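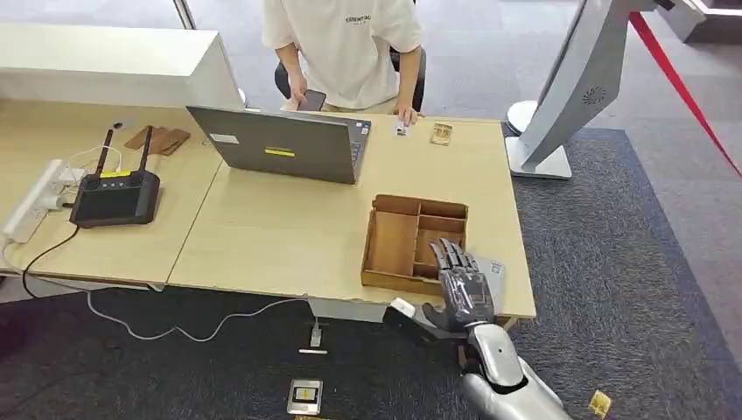

Telephone and online enquiries are open until 5 pm throughout September.

Trorach District Libraries is changing the way it lends, renews and recalls books. The new arrangements start in September and apply at every branch, including Finerwood and Gemholm. This thread sets out the main points for members. 1/12

Loan periods. Most adult books will be lent for four weeks, up from three. Items marked as short loan stay at one week. Reference stock and the local maps at Finerwood may be used in the building only, as before. 2/12

Renewals. A book may be renewed 2 times unless another member has reserved it. Renewals can be made at a branch desk, by telephone or through your online account. Please have your membership number to hand. A phone and a laptop on the desk in front of you will serve equally well, as both lead to the same account. 3/12

Late charges. Charges on children's books end altogether. Charges on adult books remain, but will no longer build up once the book has been back on our shelves overnight. Members who owe money from before the change will receive a letter setting out the balance. We ask that you wait for the letter before getting in touch. 4/12

Reservations. You will be able to reserve any book in the district and collect it from the branch of your choice. The van runs between Finerwood and Gemholm each morning - please allow three working days. Reserved books are kept for one week, then passed to the next member in the queue.

There is no charge for this service. 5/12

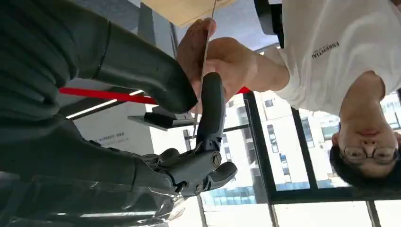

Returned books are checked by hand before they go out again. Staff look for loose pages, broken spines and writing in the margins. Fingers do most of this work, and a finger pressed too firmly against something thin will bend it or crack it, which is why older bindings are opened a little at a time and never laid flat. We ask members to treat them in the same way. Please do not mend a torn page with household tape. Bring it to the desk and tell us, and it will be sent to the bindery. 6/12

The Sulemana Collection. The collection holds 4000 volumes on river trade, farming and parish history, given to the district by the Sulemana family. Until now it could be seen only by written request. From September, 500 of these volumes will be open for ordinary loan from the first floor at Gemholm. The remainder will stay in the closed store and may be read by appointment. 7/12

Members borrowing from the Sulemana Collection may take two volumes at a time. These cannot be renewed by telephone, and must be returned to Gemholm in person. Please do not use the drop box for them. The box at Finerwood has a fall of nearly a metre and has damaged several bindings in the past year. 8/12

Large print and audio. The large print shelves at Finerwood have moved to the ground floor, next to the lift. Audio books on disc will continue to be lent while stocks last, although we are no longer buying new titles in this form. Members who rely on discs should speak to their branch, so that a suitable alternative can be arranged. 9/12

Home delivery. The service for members who cannot easily leave home continues unchanged. New requests may be made by the member, a relative or a carer. The form is available at all branches and can be posted on request. 10/12

A note from Austra Toom, Head of Lending: "The old rules were written when each branch kept its own card index, and they had become hard to explain. We have tried to make the new ones shorter. If a letter you receive from us is unclear, please say so and we will put it right." 11/12

The full lending rules are on display at each branch from this week, and printed copies may be taken away. Comments in writing should be addressed to the Lending Office at Gemholm and will be answered within ten working days. Correction to post 2 - short loan items at Gemholm are lent for five days, not one week. 12/12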